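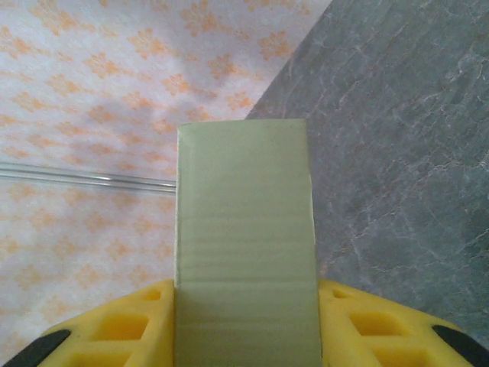
Pale green, upright, faint ridges across the face.

Home | Kitchen | Workshop | Storage | Contact
71 shares | 3 comments

Storing card, foam and flat packing

Most houses end up with a pile of packing material behind a door. It is worth keeping if it is sorted, and a nuisance if it isn't. These notes cover a small cupboard or one shelf in a garage.

Start with the boxes. Flatten anything you won't fill within a month. Slit the tape along the seam with a blunt table knife and leave the flaps attached. Stand flattened boxes on their long edge, largest at the back, and tie each bundle with string. Elastic bands perish and stick to the card.

Keep a few small boxes made up. They are handy for light bulbs, screws and the odd cable. Write the contents on one end in pencil, so the box can be used again for something else. A lid that bows upwards can be pressed flat overnight under a couple of heavy books.

Damp does the most damage. Leave a gap between the bundle and an outside wall, and put two battens underneath if the floor is concrete. We lost a whole winter's supply in February by ignoring this. Card that smells musty should go out with the recycling. 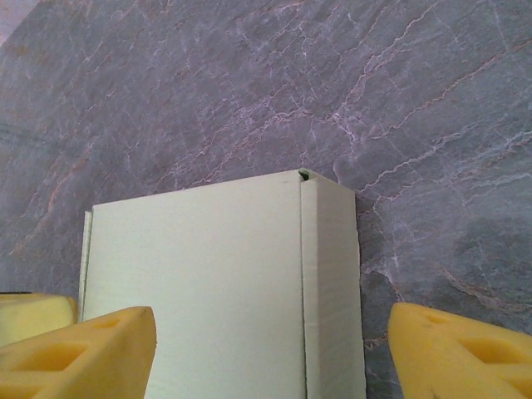
Hasberg Mending & Making Club, Workshop Section

Plain card marks easily, so wipe the worktop before setting a box down on it. Crumbs and grit on a stone-effect surface are hard to spot. A damp cloth, then a dry one, is enough.

For cutting card at home, use a snap-off blade and a steel rule. Take three light strokes and don't try to get through in one. Thick card cuts more cleanly if you score the face first and finish from the back. Change the blade when the edge starts to look furry. Old blades go in a lidded tin with a slot in the top.

Foam can be cut with the same knife fully extended, or with a bread knife you no longer want in the kitchen. Smooth rough edges with 400 grit paper wrapped round a cork block. Vacuum up the dust as you go.

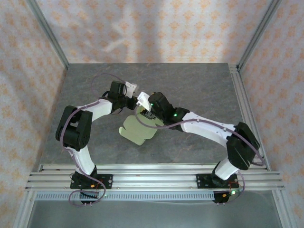 Flat green shape on a grey marble-patterned panel.

Store flat shapes and templates in a folder or a shallow drawer, heaviest at the bottom. Ours is 54 cm wide and takes most things without bending. If a piece has curled, lay it hollow side down under a chopping board for a day or two.

Glue offcuts of the same thickness together to make packing corners. PVA is fine for card. Test any other glue on a scrap of foam before using it, as some will eat into the surface.

Clear the shelf out twice a year.

Share | Print | Back to Storage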